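Gastgate Ballot Ledger, desktop edition: review
Friday, May 29, 2020

Gastgate is a program for small political organizations that need to track members, motions and internal votes. I used it for 21 days with a riding association that has 336 paid members and a nomination contest under way. Before that we kept everything in Sosa, a shared spreadsheet template with no access controls. 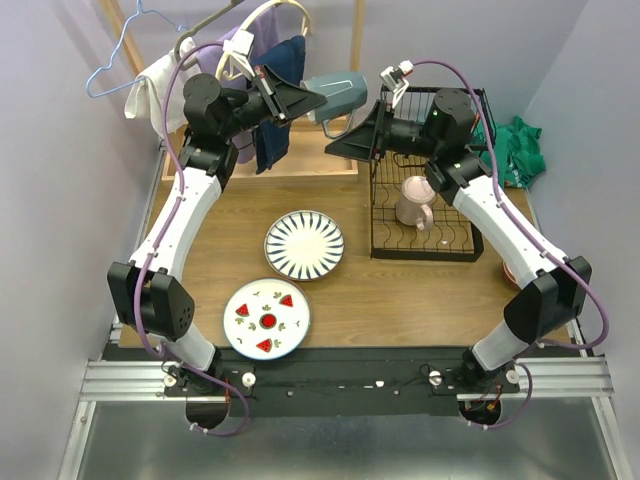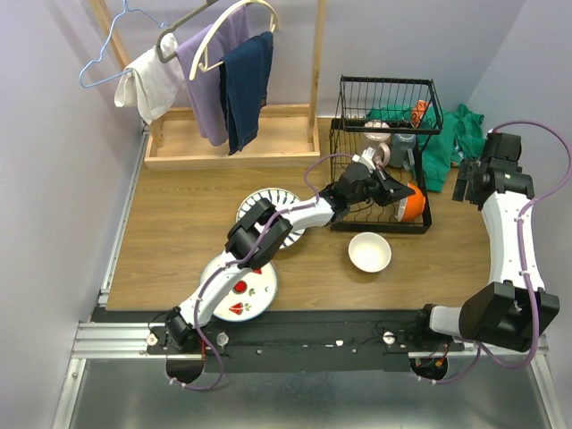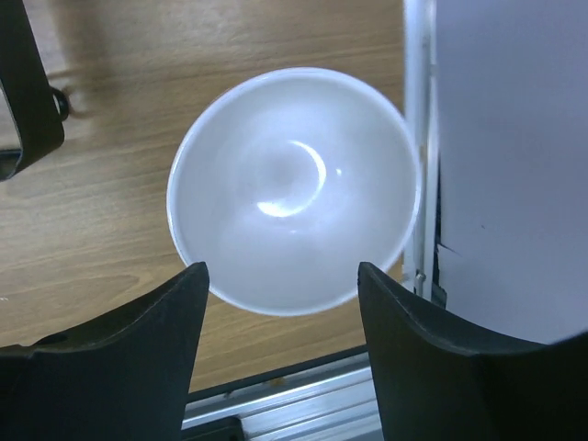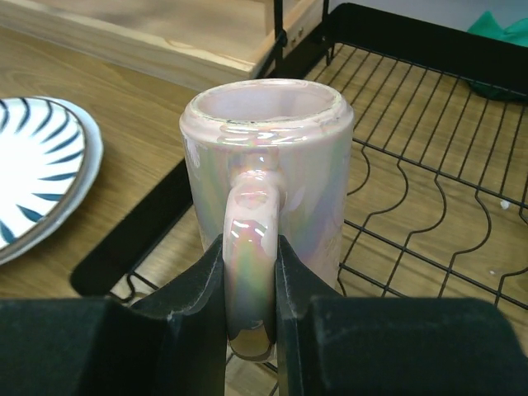
Installation took 14 minutes on an office laptop. The program asks for a member list in comma-separated form and rejects any row with no postal code. It rejected 19 of ours. Each rejected row goes into a separate file with the line number and the cause, and the corrected file can be loaded again without creating duplicates.

Eligibility rules are the strongest part. Our bylaws say a member must have joined before a cutoff in April to vote on the nomination. In Gastgate this is one date field and one checkbox. Lapsed members who renewed after the cutoff are a harder case, and the program treats them as new unless the "continuous" flag is set by hand. The manual does not mention the flag. I found it in the release notes.

Ranked ballots are counted correctly. I ran the same test ballots through Brasisari, the counting tool our provincial office prefers, and the rounds matched at every stage, including a tie for last place. Gastgate breaks such ties by first-round totals. Brasisari lets you choose the method. If your rules call for drawing lots, you will have to stop the count and enter the result yourself, and the final report does not show that this was done.

Reports are plain but complete. The printed voter list sorts by last name only, so two check-in tables need two manual page splits. Accented letters print properly on the list and badly on the badges – Crisóforo Serrano, our returning officer, got a question mark in the middle of his first name.

Support is by email. Grandum, the publisher, answered my first question the next morning and has not answered the second, which concerned the audit log. The log records who changed a member record and when, but not the old value. For a contested nomination that is a serious gap – keep dated exports.

The license is per association, with no limit on members. Renewal is yearly, and an expired copy still opens old files in read-only mode.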